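Darkatent wants its handheld gripper judged on the boring parts

Darkatent's demonstration kit ships in one case: two handheld grippers, a head strap with a small camera, charging leads and a license for the recording software. The company sells it to labs and small integrators that need manipulation data and do not want to tie up a robot arm to get it. We spoke to the firm's product lead at its Gillport office in May, after using a loaned kit at our own bench.

The first question was price, and the answer was short. "We don't quote per gripper. The license covers a site, and the hardware is replaced under it. If a jaw cracks, you send back the jaw."

Jaws come up often in conversation with Darkatent. The earlier model used a softer pad that picked up grease and had to be swapped after 200 cycles on kitchen items. The current pad is firmer and has a shallower tread. "It grips a little worse on day one and the same on day 20," the product lead said. "Customers prefer that. They can plan for it."

Our own complaint was weight. After a long session the trigger hand tires before the arm does, and the grip angle suits a large hand better than a small one. The company accepts the point. A smaller handle is in tooling at Brekke, the contractor that molds the shells, and will fit the existing body with 6 screws. No date was offered.

Calibration is better. The routine takes 19 poses against a printed board and rejects bad ones as it goes, with a plain message saying which pose to repeat. We would like it to save partial runs. At present, closing the window loses everything.

On software, the kit exports to its own format and to Flurnetix, the labeling package already in use at our office. The Flurnetix export dropped gripper width values in two of our files. "That was a rounding fault on our side – it's fixed in the current build," we were told. We reran both files on the new build and the values were there.

Asked which tasks separate a good tool from a poor one, the product lead chose tableware. "A block forgives you. A plate with something loose on it does not. You hold it by the rim, the load is off to one side, and any slack in the jaw shows up as tilt."
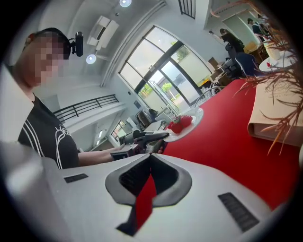 Plate and strawberries held by the rim in the jaws of a handheld gripper.

Pad wear on ceramics remains the open question. Darkatent has bench figures but would not release them before the smaller handle ships. "Ask for them with the order," the product lead said. "Sales will have them by then."

The loaned kit goes back with our notes on the handle and the calibration window. Support is by email, and replies to our two tickets came the same afternoon.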